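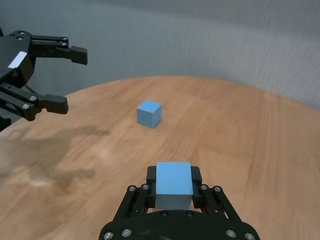

Illustration: Light blue cube, held.

The Understudy
by Joelle Dabbas

By March the Sorrentino had lost its lead, its second lead, and the man who did the thunder. Charmaine Botha, who had been understudy for all three at one time or another, was sitting in the box office eating crackers out of her coat pocket when Thabiso Venter came in and shut the door behind him with great care, the way people do in plays.

"You know the Duchess," he said.

"I know of her."

"You know her lines."

"I know my lines. My lines are 'Yes, madam,' and then later on, 'No, madam.' I've been working on the difference."

Thabiso sat down on the stack of unsold programs. He had directed eleven productions of The Duchess of Skokard and had the eyebrows to show for it. The play ran three hours, had one joke, and was loved by a certain kind of retired dentist. It was also the only thing the Sorrentino owned outright, so it came back every spring like hay fever.

"Eirini has walked out," he said. "She says the wig is political."

"Is it?"

"It's a wig, Charmaine."

Charmaine ate another cracker. Through the little window she could see the lobby, where two people were already reading the fire notice for lack of anything else to do. There were 402 seats in the house. The back rows had been roped off since before she was hired, and the rope was now the best-kept thing in the building.

"What's she getting paid?" Charmaine asked.

"Who?"

"The Duchess."

Thabiso looked at the ceiling, where there was a stain shaped a bit like Portugal. "It isn't really that sort of part," he said.

She did it anyway. She told herself later that she'd bargained, and it was true that she had come away with the good dressing room, the one with the radiator. It also had Eirini's wig in it, on a stand by the mirror, facing the door. Charmaine turned it around. Then she felt rude and turned it back.

The first act went well, in that it ended. She got through the letter, the faint, and the business with the stairs. She said "Fetch me my husband" to the maid, and there was a silence, and it took her a while to work out that the maid was her. They hadn't replaced the maid. Charmaine considered the matter, walked four steps to the left, and said, "Yes, madam." Then she walked back and looked satisfied with the service.

A man in the third row laughed so hard he had to be patted.

After that there was no stopping it. She fetched herself gloves. She scolded herself for the gloves. In the second act, where the Duchess dismisses the maid without a reference, Charmaine gave the speech with everything she had, crossed the stage, and burst into real tears, which got a round of applause from the dentists. She thought she heard one of them say "About time."

At the intermission Thabiso was waiting in the wings with his hand over his mouth.

"That isn't the play," he said.

"No."

"It's a tragedy. She's supposed to be alone."

"She was pretty alone, Thabiso. I was up there with her."

He went away to think about it. When he came back he had Rania Hegazy with him, from wardrobe, and Rania had the maid's cap and a safety pin, and neither of them said a word while she fixed the thing to the left side of the Duchess's wig. From one side Charmaine was nobility. From the other she was the help. All she had to do was turn her head.

Eirini Tsolakis came back, naturally. She had been in the café across the street the whole time with a view of the front doors, and she had seen people come out for intermission and then go back in, a thing she'd never seen happen before. She stood at the dressing room door at ten past ten, in her outdoor coat, looking at the wig.

"I've thought it over," she said. "I can live with the wig."

"That's big of you," said Charmaine.

"Of course, we'll be needing a maid."

Charmaine took her time with the cold cream. The radiator knocked. Down the hall someone was trying to do the thunder and mostly dropping it.

"No, madam," she said, and it came out just right.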